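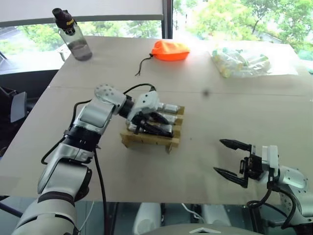
Silver cylindrical parts in the rows of a slatted wooden rack.

News > Press releases > Packaging and handling

Filed under: Small Parts, Corrugated, Transit Packing

Trodow adds divided inserts and bench rack to small-parts packing range

PRERNTON, October. Trodow has extended its Wanigasekara range for small machined metal parts with a divided corrugated insert and a matching wooden bench rack. Both items ship from the Prernton works this month.

The insert is die-cut from single-wall corrugated board and folded by hand without glue or tape. Raised dividers separate one part from the next, and end flaps close off each row. Standard inserts are 37 millimeters deep. Board weight is unchanged from the previous undivided version, and existing outer cartons can still be used. 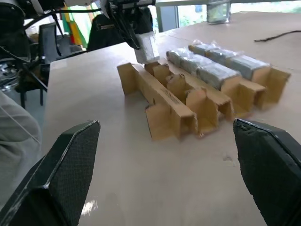
Corrugated inserts in parallel rows, with wrapped packages along one rail.

Parts are bagged individually in clear film before they go into the insert. The film prevents scuffing between metal and board. It does not replace a corrosion inhibitor, and customers storing bare steel for longer than 20 days should specify treated film when ordering.

"Most of the returns we looked at were parts that had moved inside the carton and marked each other," said Achilleas Antoniadis, packaging engineer at Trodow. "A divider fixes that at low cost. The board has to be stiff enough that the divider stays upright after the row has been emptied and filled a few times, and that took us longer than the cutting pattern did."

In a repacking trial at the Grornholm depot, 73 cartons were packed with the new inserts and opened on arrival. Divider collapse was recorded in two. The fold line has been moved as a result. 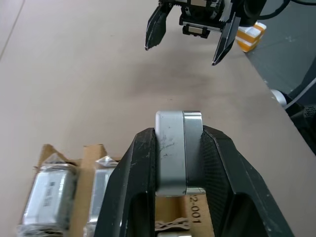
A metal part above a partitioned cardboard tray, with film-wrapped parts in the compartments.

The bench rack holds unwrapped parts between inspection and bagging. It is open underneath so that grit and swarf fall through, and it is supplied unfinished. Racks should be brushed out at the end of a shift and kept away from standing coolant.

Inserts are sold flat in bundles of 59. Racks are sold singly. Drawings are available on request from the Prernton sales office. 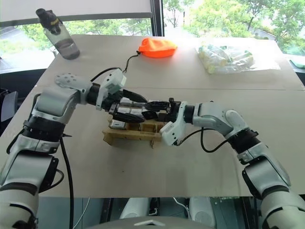

Can the inserts be reused?
They can, provided the fold lines are intact and the board is dry. Inserts with a torn divider should be recycled with other corrugated board.

Comments

mk_toolroom: Is the 37 mm the outside depth or the usable depth? The old sheet gave both.

Delphine R.: We switched to the divided ones last month. Folding is slow at first. Would pay extra for pre-folded.

baywest: What happens to the undivided insert, is it being dropped? We have a standing order.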